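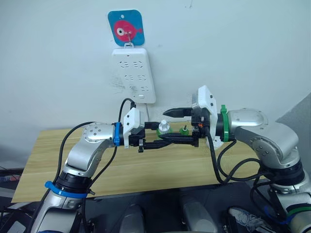

Every spring somebody tells me the housework robot is two years off. I've been hearing it for long enough to have bought two vacuum cleaners in the meantime, both of which I still push myself.

Kirsten Després sent me a piece on Grekau last night with the note "you'll eat your words". I read it twice. Lots about 88 per cent success at picking things up, very little about what happens to the other 12, which in my kitchen would be on the floor – in bits.

Two arms and a small tabletop job are one thing. My sink on a bad evening is another. Show me one that can find the lid for the right tub, then dry it, and I'll listen. Until then I'm keeping the rubber gloves.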